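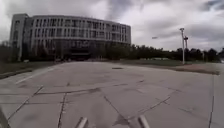

Setting up the Sinon outdoor rover kit: from box to first lap

The Sinon arrives in one large carton and one small one, and the small one contains the manual, which begins on page 9. I have been through the whole business twice now, once with the standard kit and once with the Brulance navigation pack added, and what follows is the order I'd do it in if I had my two weekends back. It assumes you own a set of metric hex keys and have somewhere flat to drive.

Before you open anything

Charge the battery. The kit ships it at whatever level it feels like, and a full charge takes some 90 minutes. The charger light goes green well before the charging is finished. Leave it until the light goes off altogether.

Download the firmware while you wait. The version on the card in the box is older than the one the app insists on, and the app won't let you past the welcome screen until they match. Ask me how I spent my first evening.

Putting the chassis together

1. Lay the base plate down with the stamped arrow pointing away from you. That's forward. The sticker on the other side also has an arrow, which refers to the sticker.

2. Fit the four wheel units. Left and right are different, although they'll all bolt on anywhere with equal enthusiasm. The left ones have a notch in the hub.

3. Run the motor cables before you put the top deck on. The manual has you do it after. You can do it after if you have very small hands and a forgiving nature.

4. Tighten the deck bolts in a cross pattern, finger tight first, then a quarter turn at a time. Don't lean on them. Dean Inskip stripped two on his and is now on first-name terms with Sinon's spare parts desk.

5. Mount the camera last and leave its cover on until you're outside.

Calibration

Park the rover on level ground, away from steel benches, and press and hold the button for nine seconds. A tap does nothing and a longer hold is a factory reset, so count properly. The rover will turn slowly on the spot and then beep. Two beeps is good. Three beeps means it would like another go, and it will usually be satisfied by the second or third attempt if you move it a couple of metres.

Next, set the camera height in the app. Measure from the ground to the centre of the lens with a tape. The app offers to estimate it for you, and on my unit it was out by 39 millimetres, enough to make every kerb look like a suggestion.

Choosing somewhere to drive

You want a big piece of hard paving with an obvious edge, preferably grass behind a kerb. Old concrete in slabs is ideal because it's awkward in small ways: joints, cracks, stains, the odd manhole cover. A freshly sealed car park will flatter the rover and teach you nothing. Pick a grey, overcast day for the first lap if you can. Hard shadows confuse the edge detection, and there's a slider for this, but it's better met later in life.

First lap

Start in manual and drive the outline of your area slowly, keeping a good metre in from the edge. Save the outline with a name you'll recognise. I have four called Test.

Now set the crack filter. It's under Surface, then Advanced, then a second Advanced. At the low setting the rover treats a dark expansion joint as a cliff and stops in front of it, looking thoughtful. At the high setting it'll ignore things you'd rather it noticed. Medium has worked for me on everything except one badly patched laneway in Sarkby.

Switch to auto, stand behind it with the stop remote in your hand, and let it go round once. Watch the painted lines. The standard kit follows any line it meets for a bit before remembering what it was doing, and faded ones seem to interest it most. The Brulance pack mostly cures this – whether that's worth the extra money depends on how many lines you've got.

Packing up

Power off with the switch, then unplug the battery, in that order. Brush grit out of the hubs. Export your log before the app updates itself, which it will do in the car.

Is it worth buying?

For the price, yes, with the standard pack and some patience. The Ashworth kit goes together faster and has a manual written by someone who had met the product, but it hates rough ground. Yvonne Hartley runs both and reaches for the Sinon whenever there's a surface worth complaining about.

Last updated 30 August 2026. The wheel unit torque figures are in the comments, under Glenys Wainwright's second post. Ignore the first one.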